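Speaker notes – "The arm and the packing room"
Talk for the Durkmont suppliers' meeting, October
Kiprono Massawe, Wistorus

Slide 1. Title
Say good morning, say my name slowly. Thank Dymphna Moriarty for the invitation. I speak as a shift planner. Technical questions about the controller go to Hatem Tawfik, he sits in the second row.

Slide 2. Where we work
Wistorus packs small glass and ceramic orders for shops. One room, two shifts. On a normal day we send 600 parcels, before the holidays it can be 1000. Before the arm, every parcel was lifted, turned and closed by hand. Pause here. Ask who in the audience has done packing work for a full season.

Slide 3. Why we started
Two people in the Figueroa building had to change jobs because of their shoulders. This was the beginning of the discussion. The price of labor came later, and I want to say this clearly, because people always ask.

Slide 4. What changed in the job
Tonantzin Bautista was a packer for many years. Now she prepares the work for the arm and decides which orders it should not touch. She told me in the first month she was more tired than before, only in the head and not in the back. Read her sentence from the card: "My hands had a rhythm and now I wait for the rhythm of somebody else."
We changed the breaks after that. Short ones, more often. The team chooses the time themselves.
(If there is time: the story of the blue tape. If not, skip.)

Slide 5. What we did wrong
The training was 3 hours, and all of it was about the stop button. People wanted to know what the arm will do next, and we had no answer prepared. Also the pay. For two months the packers did new work for the old pay. Yareli Bautista brought this to the management, and she was right. It is corrected now, but some trust was lost – I think it is still not all back.

Slide 6. Numbers
Only one number: 2000 orders in the trial at Clernisberg. Do not compare with our room, the products there are different.

Slide 7. Questions
Leave this slide on the screen during the discussion. If they ask about jobs: no one was dismissed, one place was not filled again after retirement. Say both parts.

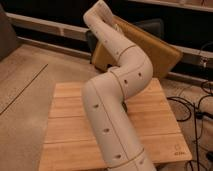
Slide 7: Segmented arm over the wooden table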